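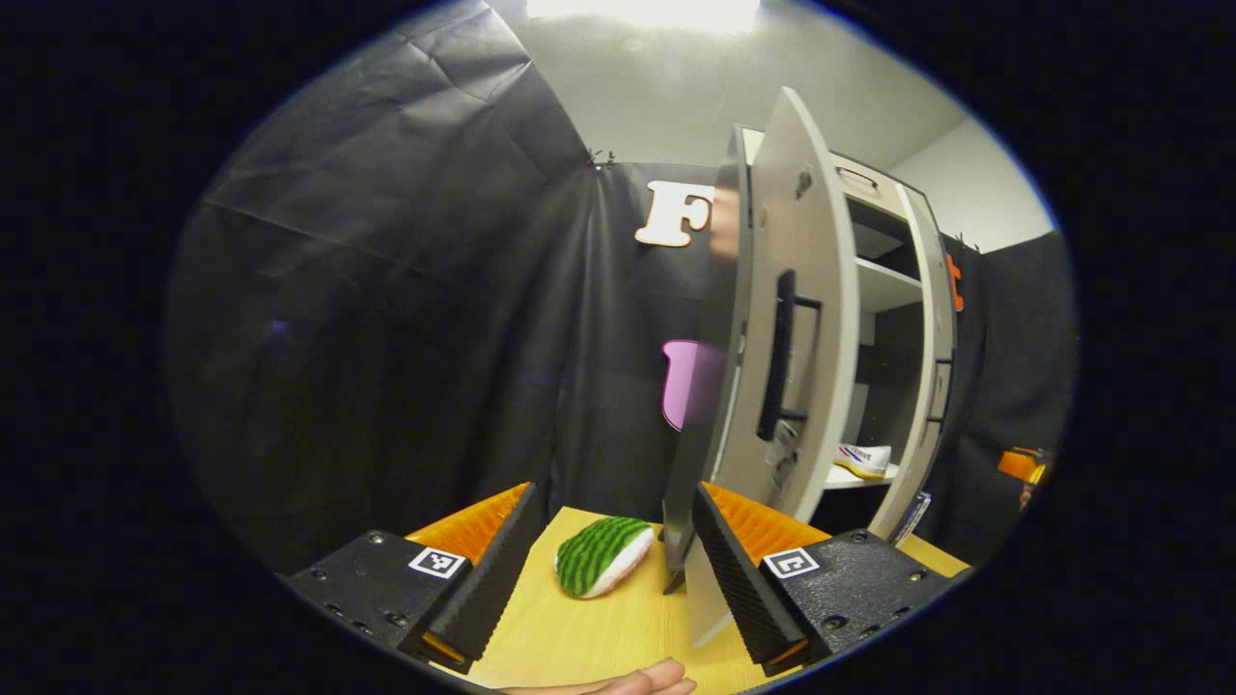
One reader of our September notice on the Uvar hand-held gripper wrote that a tool of this kind ought to be judged on the data it yields and on nothing else. Skollard, which reviews equipment for teaching laboratories, takes a different view, and the purpose of this essay is to set it out.

The Uvar kit is offered by Nunis as a complete service. The subscriber receives 4 grippers, spare finger pads, a printed guide and access to an online store for recordings. The standard plan covers 400 recordings a month; the smaller plan covers 200. Both plans include processing, and neither includes training for the staff who will hold the tool.

That last omission is the weakest part of the offer. A gripper carried by hand is only as steady as the person carrying it. Small household tasks, such as picking up a soft toy or working around an open cabinet door, look simple on paper. They ask the operator to keep the fingers level, to keep the markers on the fingers in view and to move at an even pace. The printed guide gives this subject one page.

The hardware deserves a kinder judgment. The orange pads are ridged, the inner faces of the fingers carry fine ribbing, and the screw holes are out in the open on the finger housings. The wide lens takes in the objects on the table and a good part of the room as well. Institutions with rules on recording in shared spaces should settle those rules before they sign – the contract leaves the matter entirely to the customer.

Comparison with the Tanguy kit is natural. Tanguy sells its gripper outright and charges separately for each batch processed. For a department with one short project, that remains the more sensible purchase. For a department that records every week, the Nunis plan is easier to budget, provided that unused recordings may be carried forward. At present they may not.

Data quality matters, and our correspondent is right to insist on it. It is also the product of terms, instruction and support, all of which a buyer can examine in advance. Skollard would recommend the Uvar kit to laboratories that already have experienced operators. Others should ask Nunis to put a day of training into the agreement, in writing, before the first payment is made.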